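Keeping Less, Keeping It Longer

July 2, 2022

The town of Tulleck opened its household lending room in February with 74 items on the shelves. Membership has since reached around 400, and the Lindqvist Fund has agreed to support the program for a further 2 years. 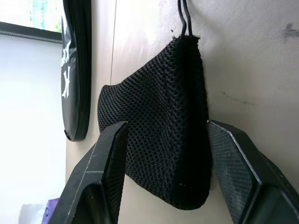 A black mesh pouch on its cord loop.

Residents may borrow kitchenware, small tools and camping supplies for up to 28 days. Each item is cleaned and inspected on return. A second room is planned for the neighboring district of Ikeo.
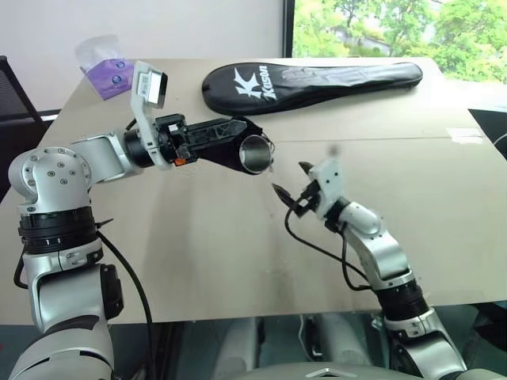 What happens if a borrowed item is damaged?
Members should report the damage when they bring the item back. Ordinary wear is not charged, and repairs are arranged by the lending room.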